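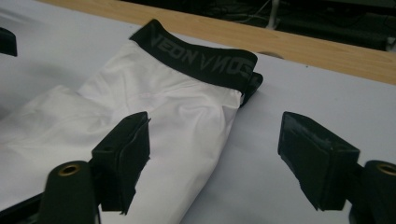 White with the black waistband, one of the items that won't scan.

Ticket: Rakena stock import drops leading zeros, labels won't scan at the register
Opened by: Beverley Mahuika, Peltbridge
Status: Solved

Hi all! Opening this again as a new ticket, as Markos Kontogiannis asked me to when the old one got too long to scroll. Here's where we're at.

We moved our whole stock list over to Rakena in August, 4,000 lines of sportswear and odds and ends. The import went through with no errors (hooray, I thought, and went and made a coffee). Then we printed new labels on the Grusterico and started sticking them on things, and a bunch of them come up at the register as "Item not found." Plenty of others scan perfectly. Same roll, same printer, same scanner, same me.

What I've tried so far:
Turned the printer off and on. Turned the register off and on. Turned myself off and on (lunch).
Cleaned the scanner window with the little cloth.
Reprinted a label that failed, at the darker setting. Still failed, only darker.
Typed the number in by hand. Also "Item not found," so I don't think the scanner is the guilty party.

Update, 2:40 p.m.

Markos wrote back asking whether the bad ones have anything in common. I'd been blaming the supplier, but the bad ones come from several! So I put a failed item next to its original tag and read the numbers out loud like a crazy person. The supplier's number starts with a zero. Ours doesn't. I checked the next one, and the next, and every bad label has lost the zero off the front. The good ones never had one to lose.

My guess is the spreadsheet did it. Manaia Hoani sent me the file from the old system as a CSV, and I opened it to fix some spelling before I uploaded it. I only changed the word "stripe" in a few places, I swear.

Update, 3:15 p.m.

Markos says yes, that would do it. Opening a CSV by double-clicking lets the spreadsheet treat the barcodes as plain numbers, and then saving it makes the damage permanent. He wants me to go back to the original file and bring it in through the Import menu with the barcode column set to Text. 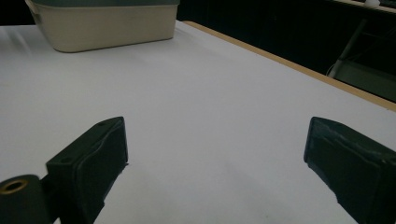
Of course I'd saved over the original. Manaia still had it in her sent mail, bless her, so that was only ten minutes of panic. Brought it in with the column set to Text, and there were all my zeros, lined up down the side like they'd never left.

Then the upload failed! New error this time: "File exceeds row limit for update mode." Apparently a first import can be any size, but an update only takes 1,000 rows per file. I can't find that on the help page anywhere, so please, somebody, add it.

Update, 4:50 p.m.

Split the file into chunks and kept the header row on each one. Chunk 2 went in twice because I lost track, but Remo Hämmerli on your team had a look and says update mode just writes over the same lines, so there are no duplicates. Phew.

Printed 50 test labels from the ones that had been failing. Every single one scans. I did a little dance behind the counter and a customer saw it.

Still open from my end:
The old Tretmont gift card codes also start with zeros. Do those come through the same import, or are they kept somewhere else? Hemi Brunton set those up and I don't want to touch them until I know.
Can the import page show a warning when barcodes come in at different lengths? Would have saved me a whole roll of labels.

Reply from Markos Kontogiannis

Gift cards are in their own table and weren't part of your import, so leave them as they are. I've passed the warning idea along and asked for the row limit to go on the help page. Marking this solved, but reply here if any of the reprinted labels give you trouble.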